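Marard gripper kit - where we've got to
Progress note for Birgit Hamann
2023-05-26

Hello Birgit, you asked for a plain account of how the kit trial is going and whether the second payment is money well spent, so I'll try to be useful and leave the sales talk to Ludger.

The short version: it's going well, slower than I promised in January. The arm went on the bench in 4 days and the first lot of software came from Zunix with a decent manual (Detlef read all of it, I read the bits with diagrams). Since then we've logged 634 pick attempts, nearly all of them on toys and bits of household stuff, as we want the things a real customer's kit would have to cope with - small, shiny, oddly shaped, and often too close to each other.

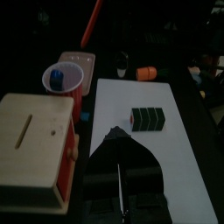 Photo: wrist camera, Marard trial bench / Geetha Alva

The green block with the chevrons has been my favourite test piece. It's a simple shape, and on the plain white sheet the camera has very little excuse for missing it. Blocks near the red-sided wooden box are another matter! The slot in the lid and the round knob on the side both confuse the grasp finder, and Carola has had to mark them by hand more often than I'd like. Dark things on the dark table are our weakest point by a long way. I've asked for a brighter lamp and would rather pay for that than for more software.

Support from Zunix has been friendly but a bit slow. I had to send the same question about the finger pads twice, and the spare set still isn't here.

Money: we've got 300 euros left in the parts budget, and the lamp should come out of that. I'm not asking for more at this stage.

Next I'd like to run five long sessions with mixed objects, with Detlef on the bench and me on the numbers. Could you let me know if you want to sit in on one?

Geetha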